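4.2 Collecting the sorting demonstrations

All demonstrations for the sorting task were recorded by teleoperation at the Somilcombe site. The operator moves a pair of hand-held leader arms, and the robot arms copy their joint angles. Two operators, Rathore and Menon, shared the work. Neither had used the Clirkent leader arms before, and each was given 11 practice runs, which we threw away.

An episode starts with the arms in the rest pose and ends when the operator presses the foot pedal. We kept an episode if every item ended up in one of the bins and no item was dropped on the way. After this check the set held 1195 episodes, of which 601 were recorded by Rathore. Failed grasps followed by a second attempt were left in, as removing them made the learned policy worse at recovering (Section 5.3).

Starting positions were changed by hand between episodes. Figure 3 shows the workspace during one of them, with a bottle and a can standing in front of the yellow and grey bins.
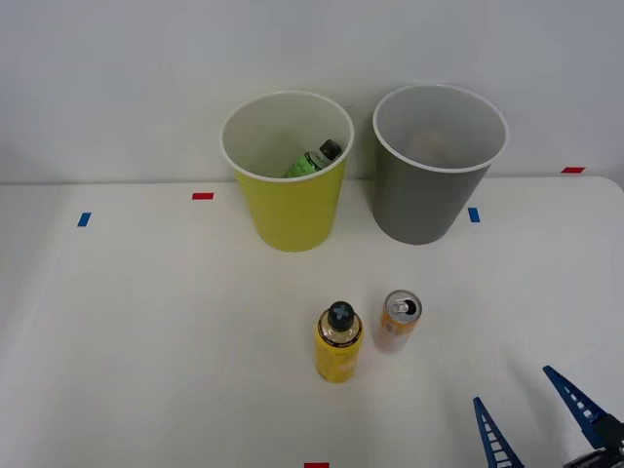

Figure 3. Workspace for the sorting task. Strips of red and blue tape serve as markers on the table; the gripper is at lower right.

Joint angles and gripper opening were logged together with the camera images. We did not filter or smooth the operator's motion before training.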